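Consumer Claims and Evidence
Week 1 handout: Reading a product study
Instructor: Noman Jadoon
2023-01-09

Bring this sheet back next week. We will keep using the Vota and Brekley cases through March, so don't lose it.

Start with the Vota mattress study, since most of you will have seen the ad. The claim is that sleepers "gained an hour a night." The company surveyed 3,889 buyers. That sounds like a lot of people, and the ad wants you to stop there. Ask who got the survey. It went to customers who kept the mattress past the return window. Anyone who hated it and sent it back was already gone. A bigger sample drawn the same way would give you the same wrong answer with more confidence.

Then ask how the hour was measured. Buyers were asked to remember how long they used to sleep. I can't tell you how long I slept last Tuesday, and I doubt they could either.

The Brekley case has the opposite problem. The desk lamp trial was properly randomized, which I will give them credit for, but it had 16 people in it and ran for seven days. The report lists 14 outcomes, from eye strain to mood to typing speed. One came out in favor of the lamp. Guess which one is on the box. If you test that many things on that few people, something will usually look good by luck. Look for a list of outcomes written down before the trial began. Brekley has not produced one.

Be just as careful with pictures. A product shot tells you what the seller wanted the product to look like, and more and more of them never involved a camera. Light, shadow and wood grain can all be computed.

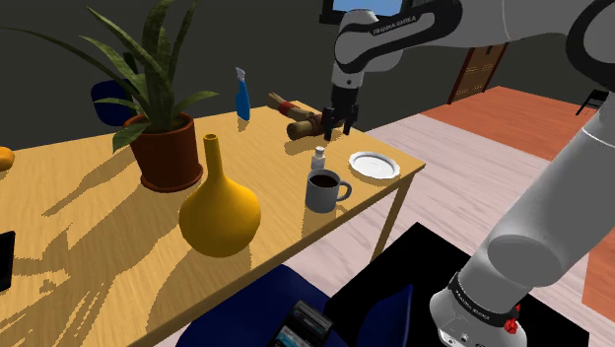 Fig. 1. Computer rendering: robot arm over a wooden table, with long shadows.

Nothing is wrong with a rendering as such. It becomes a problem when a reader takes it as proof that an object exists, works, or sells for the price printed next to it. The Deno and Lei catalogs in your packet both mix renderings with photographs and label neither. Try sorting them before class. I got several wrong.

Terms to know for next week: survivorship, recall error, control group, multiple comparisons, surrogate outcome.

For the short paper (two pages, typed), pick one claim from a package or ad you have at home. Find the study behind it. If there is no study, say where you looked. "Experts agree" is not a source, and neither is the company's own FAQ page. Please don't all choose toothpaste. I have read around 7 toothpaste papers a term and the whitening data does not improve.

Reading: packet, sections A and B. Skip the appendix.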